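Virner PG-2 Replacement Finger Kit for Parallel Grippers

Part no. 2715
Sold by Pustton Automation Parts
In stock at Wimside, ships next working day

The PG-2 kit replaces worn fingers and pads on the Virner parallel gripper used on light tabletop arms. It suits cells that handle paper trays, cartons, cups and other light packaging. One kit does one gripper. Order two kits for a two-arm cell.

What's in the box
2 angular fingers, black, left and right
4 grip pads
12 socket head screws, M3
1 hex key
1 setup card

The fingers are marked L and R on the inside face. They are not interchangeable. Kits bought before August of last year came with eight screws, and the older setup card still applies to those.

Before you start
Move the arm to its service pose and open the gripper fully. Switch off power to the arm at the controller. Don't pull the fingers apart by hand with the power on. On arms with a wrist camera, put the lens cover on before you take out any screws.

Fitting the fingers
Remove the old screws and slide each finger off its carriage. Wipe the carriage with a dry, lint-free cloth. Old threadlocker has to come out of the holes or the new screws will sit high. Fit the L finger first, start all the screws by hand, then tighten them in a cross pattern. Repeat for R. Close the gripper slowly from the controller and check that the tips meet along their full length. If there is a gap at one end, loosen that finger, press it square and tighten again.

After fitting, run the homing routine and save the new closed position. Skipping this leaves the old offset in memory and the gripper will squeeze too hard on thin stock.

Cable check
While the arm is stopped, look over the cables between the forearm and the wrist. They need enough slack for a full wrist turn and should not rub on the housing. Replace split ties. Spare ties are sold separately as part no. 3335.

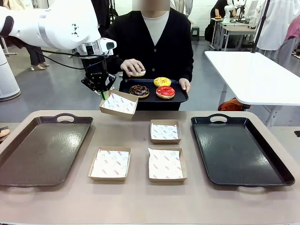 Grip force for thin packaging should be set low and raised in small steps. Start at the lowest setting that holds the part through a full move, then go up one step. Folded paper food trays are a good test piece: the square kraft tray in the fingers has a patterned paper liner and hangs at a slight tilt, so watch for slip at the start of the lift. Repeat the test with the liner removed if your cell handles both.

Upkeep
Clean the pads every 200 hours with a damp cloth and mild soap. Do not use solvent. Change the pads when the ribs are no longer clear to the touch.

Fits: Virner PG-2, Athumani A-series arms with the PG-2 adapter plate
Does not fit: Virner PG-1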